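Skokik: notes on a set of streak and hardness readings

Version 2, put together by Jacqueline Joly

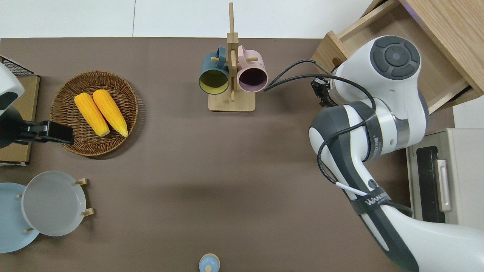 Skokik is a small collection of readings taken on mineral pieces from the old Clisetex quarry and the stream bed just downhill of it. There are 3535 readings in all, and I'm delighted to have them in one place at last! Most are of calcite, fluorite, baryte and quartz, with a scattering of iron ores that make lovely rusty streaks on the plate.

What's in the folder

readings.csv has one row per reading.
pieces.csv has one row per piece, with where it was found and any notes on lustre.
streaks.txt explains the colour words I used. Please read this one first, as my "brick" is redder than most people's.

Columns in readings.csv

piece_id: matches pieces.csv
test: streak, scratch or acid
result: a colour word, a Mohs value or a fizz grade (none, weak, strong)
face: fresh or weathered
repeat: which go this was, from 1 to 10

How the readings were taken

Streaks were made on unglazed white porcelain, wiped with a damp cloth between pieces. Scratch tests used the Solletti pick set, which goes up in half steps (a real treat after years of copper coins and a penknife). Always look at a scratch with a hand lens and rub it with a finger before you believe it. A soft pick leaves a line of its own powder on a hard stone and it looks just like a scratch.

Anything harder than the plate, so 7 and up, has its streak given as "none". Please don't read that as white!

Known problems

Nearly 60 pieces have only weathered faces, and their hardness comes out low. Filter on face if this matters to you.
Baryte and calcite were muddled in the first box. I've sorted them by weight in the hand and by acid, but the old labels are still in the notes column.
The Song pieces (ids starting with S) came from a swap and have no find spot.

Changes

13th August: added fizz grades, fixed two swapped ids.
October will bring the ultraviolet notes, and the fluorites are glorious under the lamp, so do come back for those.

Use it for anything you like, and tell me if you find a mistake.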